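## 3. Filling and first feed

Do this after the Jollo feeder is screwed together (section 2). Skoris base owners, skip to step 4.

1. Measure 900 g dry kibble. Kitchen scale is fine. Don't go by the scoop, it's heaped on some models and flat on others.
2. Tip it into the hopper slowly. Shake level.

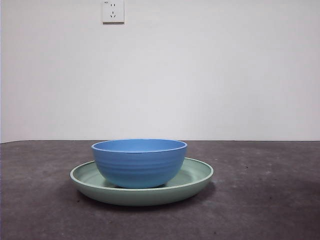

3. Lid on, quarter turn, listen for the click. No click, take it off and try agian.
4. Hold SET until the light goes green. Enter code 3413. Wrong code twice locks the panel, so unplug and start over.

> **Caution:** dry food only. Wet food gums up the auger and voids the warranty.

5. Pick meal times. Two a day suits most adult cats. Early one at 6 am if yours is a yeller.

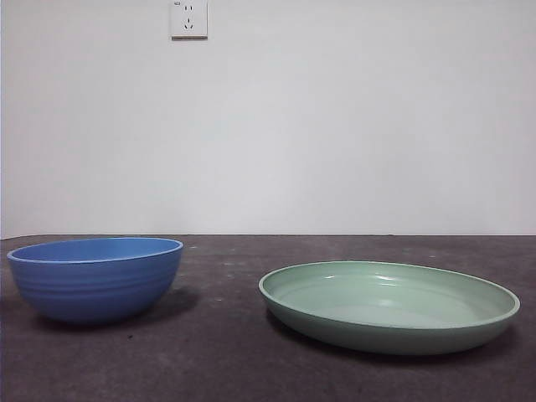
6. Press TEST. One portion drops. Nothing drops? Hopper's bridged, give the side a tap.
7. Plug in the backup battery pack. Red tab facing out.

**Note:** keep the old dish out for the first week, same spot as always. Fussy cats wont trust the new thing straight off. Move it a bit closer to the feeder each day.

Cleaning: hopper and chute by hand, warm water, dry fully. Motor unit gets a damp cloth, never the sink. Grey seal perishes over time, spares from Bennani in Birkthorpe, ask for Bernadette Halvorsen.

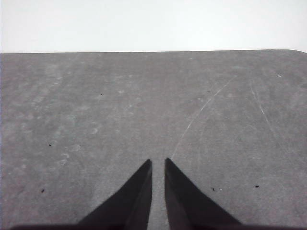
*Fig. 3. Flat, level surface against a wall.*

Next: section 4, changing portion size.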